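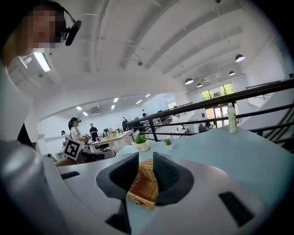

Openings / Part-time / Mezzanine

Table Hand wanted, Pultwood

Hernum is looking for a person who can pick up a small wicker basket, put it down somewhere sensible, and then do it again after lunch without developing feelings about it.

The job is at the blue table upstairs, by the black railing. You will be moving ordinary household things: baskets, potted plants, bottles, whatever else has come up the stairs that week. You arrange them, you rearrange them, you tidy them away. It is housework with none of the house, and the plants get moved more than any plant would choose.

What we would like from you

Steady hands. Patience of the kind usually wasted on printers. A willingness to set a flowerpot down gently the fortieth time as you did the first. You should be fine standing for long stretches and wearing a headset, and you should be comfortable near a railing with an open office going about its business on the other side. People down there have phone calls. They do not want to hear a pot hit the floor, and neither do we.

No experience needed. If you have worked in a shop, a kitchen, a nursery (either sort) or a home with small children in it, you already know most of this.

What you get

Shifts run five hours with a proper break in the middle. Pay is 725 a week before tax, paid every week, going up to 717 plus a shift bonus of 5 an hour for anyone who takes the evening rota. Yes, the base drops by eight. Payroll has explained it to us and we have stopped asking. The bonus more than makes up for it.

Coffee is free. The good mugs are spoken for.

What to know before applying

There are stairs, and everything on the table gets there by way of them, usually in somebody's arms. If stairs are a problem, say so in your note and we will ask our sister site at Hervieu, where the tables are on the ground floor and the coffee is worse.

Please don't bring your own plants. We had an incident with a fern.

How to apply

Send a short note to the Hernum front desk in Pultwood, quoting Omis 2811. Tell us when you can work and what the last thing you tidied was. A resume is welcome but we read the note first. We start new people in February, mornings at 9.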